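Nnamdi Usman has strong views about kitchen drawers, and the first is that most of us own too many of them.

"People show me nine drawers and apologize for eight," he says, over coffee in the Costley test kitchen, where he has spent a Wednesday morning putting things back where they belong. He used to plan storage for Wandmont, a catering outfit with 132 aprons and one working can opener. He speaks of the can opener with respect.

Usman's current obsession is wrap. Foil behaves itself, he says, and parchment mostly does. Plastic wrap is the one that ends up wedged behind the colander, box crushed, the loose end gone forever.

"You lose the end, you buy another roll. I've met families with about 1,000 feet of the stuff and nothing covering the potato salad."

His fix is dull and he knows it. Long boxes get a long drawer, lettering up, nothing stacked on top. He won't allow more than 2 rolls in a house – one open, one waiting. Fancy dispensers leave him cold.
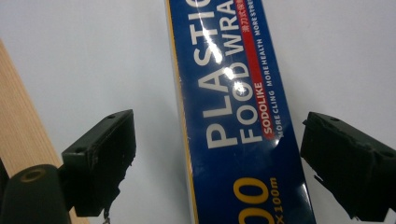

Long box, big letters: plastic food wrap, by SODOLIKE.

He likes a box that announces itself. "Blue, with PLASTIC down the side in capitals. Even my brother could put that away."

Has his brother ever put it away?

"He keeps his in the oven," Usman says. "We're working on the oven in December."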